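Verow tea room to reopen in May under new tenants

March 28, 2025
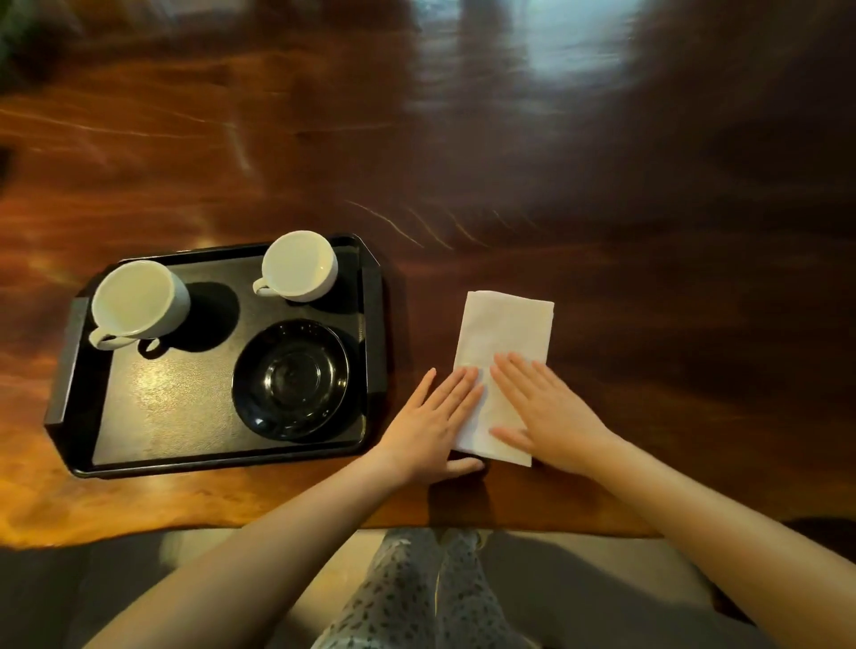
The tea room on Melnychuk Street in Verow will open again in May, more than a year after it closed. Oksana Levchenko and Sanne Prins have signed a lease on the building for seven years and plan to serve breakfast, lunch and afternoon tea.

The town council approved the change of hours at its last meeting. The tea room may now stay open until 9pm, three hours later than before. Residents sent in 227 comments on the plan, most of them in favour. A few people living behind the building raised worries about noise and bins, and deliveries will not be allowed before 8am.

Levchenko ran a café in Jovier before moving to the town. She said prices would be kept close to those of the old tea room and that bread would come from the Dellus bakery. "People have been asking us about scones since the day we got the keys," she said.

Work on the kitchen and the front windows has started. The upstairs room will be let out for parties and club meetings, with bookings taken from the end of April. Anyone looking for part-time work can leave their details at the library.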